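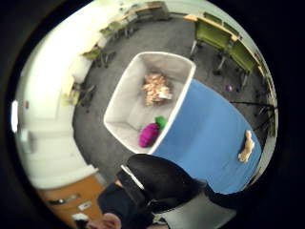

A light grey bin beside a blue surface.

Eugeniusz Wasilewska left the evening news programme of Brora in the spring, after 26 years with the broadcaster. Now he is writing a book. He would like to make clear that it is not a book of revenge.

"Everybody who calls me asks first who is in it," he says. "They don't ask what it is about. I understand them, I was a journalist, I would ask the same."

We spoke by telephone for some two hours. He talks slowly and often goes back to correct a word. The book has the working title The Second Edition, and a small publishing house, Jabłońska, will bring it out. The contract was signed on 13 May 2019. Seven chapters are planned, and the first draft of the opening one is finished.

Wasilewska began at Brora as a night editor on the radio side. He moved to television when the company bought Mastia, a regional channel which at that moment had more debts than viewers. He became its head of news, and later he presented the evening programme himself.

"It was not my idea to be on the screen. The presenter had left for a better salary and we had no money to replace her. I said I would do it until the summer. The summer was very long."

His departure was announced in a statement of two sentences. It thanked him for his work and wished him success. In the newsroom there was much talk about a quarrel over the new schedule, in which the evening programme became shorter and a talk show took the place of the regional reports. I ask him if this was the reason.

"It was one reason. I wrote a letter to the management and said that if the reports from the small towns disappear, then I do not know what I am presenting. They answered very politely. I have kept the letter and I have kept the answer, and both will be printed in the book, if the lawyers permit it."

Do the lawyers permit it?

"We are discussing."

Brora did not wish to comment on the book. A former colleague, who asked me not to use her name, told me that she is looking forward to it and that she is also a little afraid. She remembers him as a fair chief but a stubborn one, who could send back the same report until the reporter did not recognise it any more.

When I repeat this to him, he laughs. "This is correct. I was worse in the first years. There is a chapter about it, and it was the most difficult one to plan, because I had to telephone people and ask what they remember. Some of them remembered very well."

The largest part of the book will be about Flavdale, the valley where a paper mill closed and where Mastia kept a reporter for the whole winter. He considers those reports the best work that the channel did. The audience figures were poor and he was asked more than once to bring the reporter home.

"I always said next week," he tells me. "I was saying it until the snow had gone."

He has received offers to return to television and has refused them for the moment. He writes in the mornings and reads the old scripts after lunch. The publisher expects the full manuscript in June of next year. Wasilewska thinks that he will need a little longer, but he has not told them yet.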